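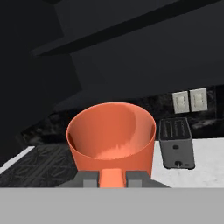
slotdrift: Before anyone touches the grip force, check the finger pad friction and the contact solver settings. I had the same handle slip on our Bornilus kitchen cell and lost a week tuning the wrong end of it.

3 min read

padwear_nl: Fair enough, but I did start there. Setup for anyone joining: simulated kitchen cell, white arm, parallel gripper, running in Clevoler. The task is to pick up the saucepan by its handle. Force limit on the gripper is 50 N, physics at 400 Hz. The handle rotates between the fingers once the lift begins, so the pan noses down. Friction on the pads is at the Mandow default and I haven't changed the collision meshes since September.

slotdrift: What does the handle use for collision? If it's a convex hull of the whole pan, the fingers are closing on a shape that isn't the handle.

padwear_nl: Decomposed, handle separate from the body. I overlaid the hulls on the render and the handle piece sits 3 mm proud on one side. The other side is flush.

kerf_and_shim: Then you have your fault. One finger makes contact early, the wrist takes the side load, and the grasp is skewed before the lift command is sent. Rebuild that one hull and leave the rest alone.

slotdrift: Disagree. An offset that size gives you a sideways shift at closing. Rotation under load is torsional friction, and point contacts have none unless you turn it on. Look at the contact model first.

kerf_and_shim: Both can be true. The hull is a ten-minute job, though, and you can't read anything from a friction sweep with bad geometry under it.

padwear_nl: I'll do the hull first. Second problem, possibly related: the start pose. The arm comes up low in front of the cabinets, elbow hooked to the right and under the edge of the counter. 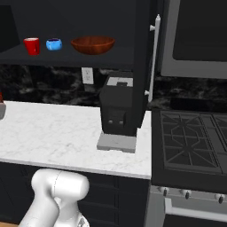
From there the planner has to clear the front edge of the slab before it can reach over the cooktop, and some runs graze it. I've been treating that as a separate ticket, but a knocked wrist would also explain a skewed approach.

slotdrift: Raise the start pose. We keep ours above counter height for that reason.

kerf_and_shim: I wouldn't. If the recorded runs all begin low, changing it splits the set. Add clearance to the slab collision in the planner only – leave it exact in physics.

padwear_nl: There are 966 recorded runs from the low pose, so it stays.

padwear_nl, October 2026: Update. Handle hull rebuilt, both sides flush. The sideways shift at closing is gone, the rotation isn't. Torsional friction was off, as slotdrift said. With it on, the pan holds level through the lift at the same force limit. Planner margin is in and I haven't logged a graze yet, on a short batch.

slotdrift: Write the friction value into the scene file. The Villalobos importer drops it on reload.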